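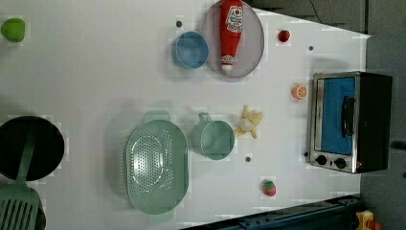 Forest kindergarten

A forest kindergarten (also called a nature nursery or outdoor preschool) is early years care where the children spend nearly all of the day outside, usually in woodland, whatever the weather. Most take children from age three until they start school, though a few will have them from 2. I've been keeping this page going for a while now and I still get asked whether it's the same as forest school. It isn't quite! Forest school tends to mean regular sessions added on to an ordinary nursery or primary timetable, and a forest kindergarten is the whole nursery.

Origins

The idea is usually traced to Scandinavia in the middle of the twentieth century, and it spread through Germany a bit later, where it's called a Waldkindergarten. Britain came to it slowly. You'll find people who argue about which setting was first, and I've stayed out of that, partly because it depends on whether you count a place with a proper building to retreat to (I do, but plenty of my readers don't).

A typical day

Drop-off is normally at a gate or a car park, and then everyone walks to the site together. At Canduneck, the setting I know best, the walk is 300 metres and can take most of an hour if there are puddles. There's a circle and a song, then a long stretch of free play, then a snack and handwashing from a big water container with a tap. Lunch is packed or cooked over the fire. Rest time is in a yurt or under a tarpaulin - my own daughter slept better there than she ever did in her bed.

Toys are few. Children use sticks, mud, rope, old saucepans and whatever has fallen off a tree. Tools come in gradually, starting with things like potato peelers for whittling and moving on to small saws with an adult alongside.

Learning

Settings in England generally follow the same early years framework as any other registered nursery, so there's number work and early literacy in there, you just have to look for it. Counting conkers, making letters out of twigs, working out how many of you can fit on a log before someone slides off the end, that sort of thing. I've read a fair amount of the research and I'd call it encouraging on balance and movement and a good deal thinner on reading and maths. Many of the studies are small, and families who choose this kind of nursery aren't a random bunch, which makes comparing results tricky.

Weather and safety

Rain and cold don't stop a session but high wind does, and most places have an indoor fallback such as a village hall. Staff check the trees and the ground before the children arrive. Written risk assessments cover fire, water, tools and poisonous plants, and children are taught the boundaries early on, often with ribbons tied round trunks. Clothing matters more than anything else on the list: wool next to the skin, waterproof dungarees, and wellies a size up so there's room for thick socks. Bring spare gloves. Bring more spare gloves than that.

Cost and places

Fees vary a lot and I've given up trying to keep a table of them. Government-funded hours can often be used, but do ask, as some settings only offer them on certain sessions. Mridha in the next valley along has a site of around 1000 square metres and a waiting list that opens in December. Lundstead takes children for mornings only, finishing at noon, and has a few bursary places.

Criticism

The usual complaints are that it suits hardy children with flexible parents, that woodland gets trampled, and that the toilets are grim. I think the first is fair. The sessions are often short, and the kit isn't cheap, although swap rails help. On the second, better-run sites rotate their areas so the ground can recover. As for the toilets, they're usually a composting loo in a little tent, and the children mind far less than the grown-ups do.

See also

Forest school
Outdoor play
Kuvley Woods Nursery
Early years funding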